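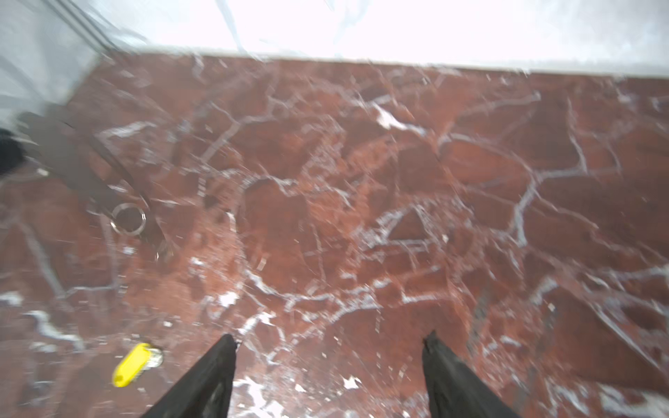
Brandero hedge scheme reaches the river

Mar 6, 2022

It has been a long, muddy and thoroughly cheerful February for everybody who has been out planting along the Domudton brook, and we are very pleased to report that the last of this winter's 2311 young trees and shrubs is now in the ground. That takes the new hedge all the way from the Brandero lane end down to the river, so birds, dormice and hedgehogs will have one unbroken strip of cover to travel along once it fills out (give it a few years!).

Most of the plants are hawthorn and blackthorn, with hazel, dog rose and a bit of spindle mixed in, and alder and willow on the wetter ground near the ford. Gwion Yorath, whose family has farmed the top fields since his grandfather's day, gave up a strip two metres wide on his side of the fence and lent us his trailer as well, which saved a great many sore backs.

"My grandad took the old hedge out and I have always felt a bit sorry about it," Gwion told us. "I'd like to see blossom on it again before I hand the place over."

Seven families from Tultier came over to help on the final weekend, along with Llinos Gittins and her class from the primary school, who planted the stretch by the footbridge and have asked us, quite rightly, to keep them posted on how their hazels are doing. Necati Saraç kept the soup coming all afternoon and we still have one of his ladles, if he is wondering where it went.

The next job is weeding and checking the guards, especially on the windy corner above the ford, where a few of the canes have already started to lean. Elin Kneath is putting together a rota for the spring and would love to hear from anyone who can spare an hour or two, with or without experience. Gloves and tools are provided, but please bring your own wellies, and do keep dogs on a lead past the lambing field.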